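Microfossils from the Grindano Quarry Section
Student project report, Palaeontology option
Fuseini Acheampong and Nélida Acuña

Aim

We set out to see whether the ostracods and foraminifera in the lower part of the Grindano section could be used to match it with the better-known beds at Rasska. Earlier student reports dealt only with the bivalves, which are badly worn and could not be named beyond genus.

Methods

Samples were taken in December from the grey marl between the two limestone ledges. We collected 21 samples, working upwards from the quarry floor. Each was dried, broken up, soaked overnight and washed through sieves. The residues were picked under a binocular microscope. Sample 14 had to be soaked again – the clay would not break down the first time.

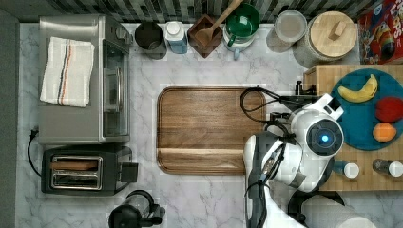

The marl at Grindano is thinly bedded and splits easily, but the limestone ledges are hard and gave us almost nothing. Their upper surfaces carry shallow scours filled with shell debris, all lying in the same direction. Thin sections show calcite veins cutting the matrix. They are soft grey on a white ground, much like the veining in a marble worktop, and they cross the shells as well, so they formed after burial. We did not study them further.

Results

We picked 1,299 specimens, of which more than 1,000 were ostracods. Smooth-shelled forms make up most of the lower samples. Ribbed forms come in at sample nine and are common from there to the top. Foraminifera are rare and poorly preserved – most are internal moulds. 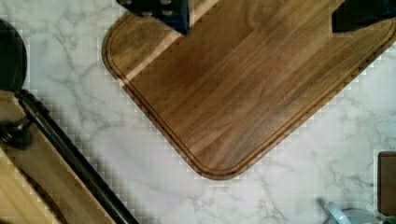

Wooden board with juice groove, on a white marble countertop.

The change at sample nine matches the one recorded in the Addo borehole, where ribbed ostracods also replace smooth ones over a short interval. At Rasska the same change is less sharp. We think part of the Rasska section is missing, as there is an eroded surface just below the first ribbed specimens.

Further work

Samples with fewer than 50 specimens should be collected again. The Nendivik section has not been sampled at all.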